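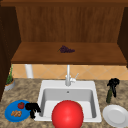

Grapes on the shelf, plates either side of the sink: a kitchen in simulation. Objects are placed by script.

Planning for arms and screens: how Plaltden sets its equipment budget

Awuor Kirui has run equipment planning at Plaltden in Ostport through two rounds of purchasing. The group works on household handling tasks, mostly in kitchens: picking up small items, moving them between shelf, counter and sink, and putting them down without knocking over whatever is next to them. Her job is to decide what gets bought, in what order, and what is left for next year. We spoke in July, shortly after the new budget had been agreed.

Her first point was about sequence. Plaltden used to order the arm first and plan everything else around its delivery date. The present plan starts with simulation, and the arm order is released only when certain tests have been passed on screen.

"The old way, the arm came and then it stood there," she said. "We had no mounting plate of the right size, the bench was too light, and the software people were still writing the task list. You are paying for a warranty period during which the thing is bolted to a pallet."

The delay on that occasion was four months. It appears in the current budget paper as a line of its own, with the lost warranty time costed.

Asked what simulation is expected to settle before money is committed, she listed reach, gripper opening and camera position. Reach is the one that has changed an order. A kitchen has an upper shelf, a counter and a basin, and the arm has to work at all three heights from one fixed base. In the simulated kitchens, a shelf above the tap turned out to be the hard case for the shorter of the two Dafis arms under consideration. The arm could get to the shelf, but only with the elbow in a position that brought the forearm close to the tap on the way back down.

"On the data sheet the two arms look nearly the same for our purposes. The reach figure is measured from the shoulder in a straight line, and nothing in a kitchen is in a straight line from the shoulder. We moved the base about in the model for an afternoon and the short arm was out."

Plaltden keeps 300 kitchen layouts in its test set. Each has fixed parts, such as the cabinet, the counter and the sink, and loose objects which are drawn from a library and set down by a script. The placing is deliberately untidy. Fruit may be on a shelf, a ball may be much too large for any cup or bowl near it, and plates may be empty or have food on them. Kirui is not much concerned with how good the layouts look.

"People visiting ask why the fruit isn't in a bowl. I would rather have it lying on a bare shelf, if the question is whether the fingers can get under it. Surface detail matters to the vision group and they have their own budget line for that. For purchasing I need the sizes right."

Sizes were, in fact, the main source of error in the first round. Several objects in the library had been imported at the wrong scale, and a gripper was chosen partly on the strength of them. It was returned to the supplier less a restocking charge. Every object used in a purchasing test is now measured against a real one, and the sheet of measurements is attached to the order request. Objects that have no real counterpart in the store cupboard are allowed in the layouts as clutter but are not counted towards gripper selection.

The cost of the simulation side is easy to understate, in her view. Plaltden runs four workstations for it, bought through Jaloro on a single order. The hardware was the simple part. What the first budget left out was electricity, cooling for a room that had been intended for storage, and staff time for building and checking layouts. The last of these is the largest.

"A layout takes a person. Somebody has to look at it and see that the plate is sitting on the counter and not a little way inside it. If you put down nought for that, the work still gets done, but it is taken from another project and then you have a different argument in the spring."

The budget now carries 3000 staff hours for layout work across the planning period. She described the figure as high but defensible, and said that it would be reviewed once the checking scripts were in better shape. Contact between objects is the part she most wants checked by machine. Overlaps between neighbouring objects are common after random placement and they spoil the grasp results without giving any error message.

On the arm itself, the purchase price is entered together with the controller, the mount, a spare set of fingers, cables, guarding and one service visit. Dafis quotes these separately. Kirui asks for them on one sheet and will not compare prices until she has it. She applies the same rule to other suppliers, and two have declined to quote on those terms.

"Fingers are the thing you wear out. If the spare set is not in the first order it goes through purchasing again as a new request, and that is weeks for a part that fits in an envelope."

Water is a further item. The tasks around the sink are run dry in simulation, and the group has no model of splashing that she would use for a buying decision. Any arm working over a real basin will need a sleeve or a better seal rating, and both add cost. For the coming year the sink tasks on hardware will be done with the supply shut off and the sleeve has been put back to the following round. She was plain that this is a budget decision and that the engineers would have preferred otherwise.

I asked what she would tell a smaller group with money for either an arm or the computers to plan for one. Her answer depended on the task. With one task at one bench, she would buy the arm and skip the layouts, after mocking up the bench in cardboard to check reach. With several rooms or several heights, she would start with a single workstation and a modest set of layouts – a few dozen would do – and hold the arm money over if the funder allows it. Many do not, and she advised asking about this before the application goes in.

The longer Dafis arm is on order for Plaltden. The mounting plate has already been delivered, and the bench has been weighted.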